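How a Gripper Holds a Bottle

A gripper is the hand of a robot. Most grippers have two fingers that open and close. The one in this explainer has no arm. A person holds it and moves it about by hand, and that makes it easier to test while it is still being built.

It was put together in the Flevside shared workshop by Ekaette Edet and Thulani Motaung. They call it Sullska. The first version was finished in February and had flat, hard fingers. Smooth things slid out of them.

The new fingers are bendy and have ridges, a bit like the sole of a running shoe. When a bendy finger pushes on something round, it gives a little and touches more of the surface. More touching means more friction. Friction is the force that stops two things from sliding past each other.

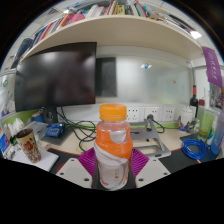 Ekaette likes to test with drink bottles. A bottle is round, so it can spin. It is smooth, so it can slip. It is also heavier when it is full, and a gripper that can lift an empty bottle might drop a full one.

You can feel this for yourself. Pick up an empty bottle with two fingertips, then try the same bottle filled with water. You have to squeeze harder the second time. Your brain works out how hard without you noticing, but a gripper has to be built or programmed to do it.
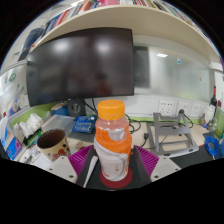 Reading time: 5 minutes

Squeezing too hard is a problem as well. A thin plastic bottle will crumple, and a paper cup will fold up. The builders want enough squeeze to hold on and no more.

Thulani keeps a notebook of every test. By 23rd December it had 681 grips in it. For each one he writes down the object, where the fingers touched it and whether it slipped. Gripping near the bottom worked best for small bottles. Gripping near the cap let them swing. 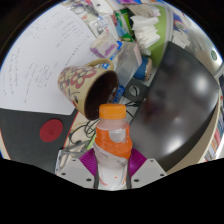 Colour doesn't change how well a finger grips. Shape and material do. If a ridge wears flat, that finger comes off and a new one is screwed on, which takes Thulani around 18 minutes.

Words to know

Gripper: the part of a robot that holds things.
Friction: the force that slows or stops sliding.
Jaw: one side of a gripper.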